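Vurnach FAQ

I get the same handful of emails every month, so I've put my answers in one spot. Vurnach is the open-source toolkit I write for turning hand-held gripper recordings into policies you can run on an arm.

What does it do?
It takes your recordings, works out where the gripper was at each moment, and writes a tidy dataset for training. There's a small planner in there too (Casado), but you can switch it off if you've already got a favourite.

Do I need a fancy computer?
Nope! I do all my tracking on a laptop with 14 gigs free on the drive. Training is another story, so borrow a decent graphics card for that bit.

Why does my trajectory drift?
Nine times out of ten it's calibration. Run the Arner calibration script again, slowly, and don't reuse a file from a different lens. If it still wanders, check that the clocks agree. Anything over 26 milliseconds between streams and I'd throw the recording out and start over.

Can I use it with two grippers?
Yes, as of version 6. Both have to start in view of the same marker, and I still see the odd left/right swap on startup, which I'm working on (grumpily).

Does tracking cope with dark, plain surfaces?
Better than it used to. A dark plate centre gives the tracker next to nothing to hang on to, but a patterned rim is lovely.
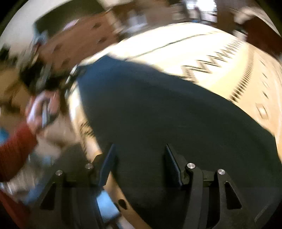
If you're stuck with plain stuff, lower the feature threshold to 2 in the config and let the rest of the room do the work. It'll run slower and you'll get more junk matches, so turn the outlier filter on as well.

What about people moving through the shot?
Turn on the Jernimwood mask. It hides hands and sleeves from the tracker but leaves them in the training data. Fast arms can still fool it, so have a squiz at the preview before you kick off a long job.

Where do I report a bug?
On the tracker page, please, with your config and log attached. I usually get to them after tea.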